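Lost property office

A lost property office (I grew up saying "lost and found," and I'll switch between the two) is a room, a counter or sometimes just a cupboard where things people leave behind are kept until they're claimed. I've been collecting notes on these places for years, so this entry is a bit longer than the subject maybe deserves!

Origins

People have been losing things forever, of course, but a proper office for it needs two things: lots of strangers passing through one place, and somebody in charge of that place. Inns did it informally. Then came railroads, streetcars and department stores, and suddenly there were umbrellas everywhere. Umbrellas really are the founding object of the whole trade, if you ask me. The old ledgers I've been allowed to look through are page after page of them, with gloves a distant second (usually one glove, and usually the left, though I wouldn't swear to that).

How items are handled

Most offices work along the same lines. An item gets handed in, somebody writes a tag with the date and the spot where it was found, and it goes on a shelf or into a bin. After that the systems go their own way. The transit office in Prorberg sorts by the route the item came in on, which is lovely if you remember your bus and hopeless if you don't. Makitz sorts by kind of object, so all the hats live together. I like the Makitz way better, but Jayanthi Raju, who ran the Prorberg counter when I visited in July, told me that people nearly always know where they were sitting and often can't describe their own bag. I had to admit I couldn't describe mine, and it was on my shoulder at the time.

Prorberg logged 3,824 items in the last year I have figures for, and 1,595 of them went home again. I thought that was low until I saw Gidey, where the ferry terminal took in 1,860 and has never kept track of returns at all.

Holding periods

How long things are kept depends on local rules, and they're all over the place. Thirty days and ninety days are both common. Food goes the same day. Wallets, passports and keys often get passed to the police, and phones are a category all their own now because they keep ringing (the clerks I've met will usually answer if the screen says "Mom"). 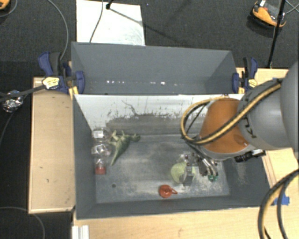 Once the holding period runs out, the item may be offered to the finder, given to charity, sold or thrown away. Sales are the fun part. Gidey has one every spring in the parking lot, and I came home from my first with a raincoat and a very good thermos. Some offices sell by the sealed suitcase, which I find a little sad, so I stay away from those.

Claiming something

You'll normally be asked to describe the item before you see it, and the more boring the detail, the better. "Black backpack" gets you nowhere. A bus ticket in the front pocket, a broken zipper pull, a name inked on the strap: those get you your backpack. Bring some ID too, and a little cash, as plenty of places charge a small fee.

Collections and writing

Kátia Evangelista's booklet Ivisance is the only full-length thing I know on the subject, all 126 pages of it, and her chapter on false teeth is worth the hunt for a copy. I've leaned on it for the section on origins.

See also: Unclaimed baggage; Left-luggage office; Umbrella

Last updated August 7, 2023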